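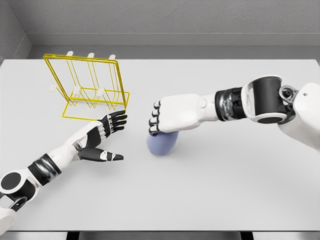 MOLLPORT – Kitchenware maker Draline will open its first outlet store in Mollport on Sep 6, 2026, with 39 products on the shelves. The shop on Yuen Street replaces the company's seasonal stall, which closed in June. Wire dish racks, including a bright yellow one, will be sold alongside cookware and storage items.

"Customers kept asking for a place to buy from us year-round," said store manager Frauke Thiele.

The first 300 shoppers will receive a 30 percent discount. Doors open at 10 a.m. – parking is free behind the building.

Media contact: Kuo-hua Yang, Draline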